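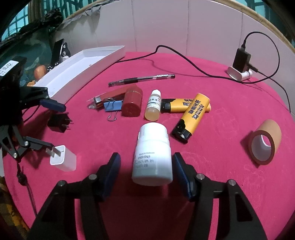 Contre le bac à divers

Rechercher sur le site OK Rubriques Archives

Dernière mise à jour : décembre 2009

Les méthodes de rangement domestique prévoient presque toutes une catégorie résiduelle. On y verse l'agrafeuse, les briquets, le rouleau de ruban adhésif, le chargeur et le petit flacon compte-gouttes, au motif qu'aucun ne justifie un emplacement propre. Je tiens cette catégorie pour une erreur de conception.

Un classement se juge au temps de recherche. Or le bac à divers réunit des objets dont les conditions d'usage n'ont rien de commun. L'agrafeuse et la pince à dessin relèvent du papier. Un chargeur n'a d'utilité qu'à proximité d'une prise. Un briquet doit rester à l'écart de la chaleur, et un flacon de liquide se conserve debout, étiquette lisible. Les mettre ensemble parce qu'ils sont petits revient à classer une bibliothèque par épaisseur.

Le système Haruna, distribué par Dornon, pousse cette logique assez loin : 22 casiers identiques, pas d'étiquette fournie. J'en ai utilisé un depuis juillet. Les casiers du bas se sont remplis les premiers, et le câble long, enroulé sur lui-même, en occupait deux. Le modèle Plutska corrige la profondeur, mais conserve le principe du casier unique.

La table ronde reste à mon sens le meilleur plan de tri, à condition d'être couverte d'une nappe de couleur vive. Sur un tissu rose magenta, un stylo noir ou un adaptateur blanc se repère immédiatement. Une boîte en carton longue et ouverte, posée en retrait, suffit à recevoir ce qui part vers une autre pièce. Le fruit retourne à la cuisine ; il n'a pas à entrer dans l'inventaire.

Reste le cas du flacon blanc à bouchon vissé. La notice Trurkance recommande de trier les contenants par taille. Je préfère les trier par contenu, et écarter tout contenant dont on ne sait plus lire l'étiquette. La règle est sévère pour les petits caractères pâles, qui s'effacent vite.

On objectera qu'un classement par usage demande davantage d'emplacements. C'est exact : 37 chez moi, tiroirs compris. Le coût est payé une fois, à l'installation, alors que celui de la recherche se paie à chaque objet manquant.

Ce site utilise des cookies pour mesurer son audience. Accepter En savoir plus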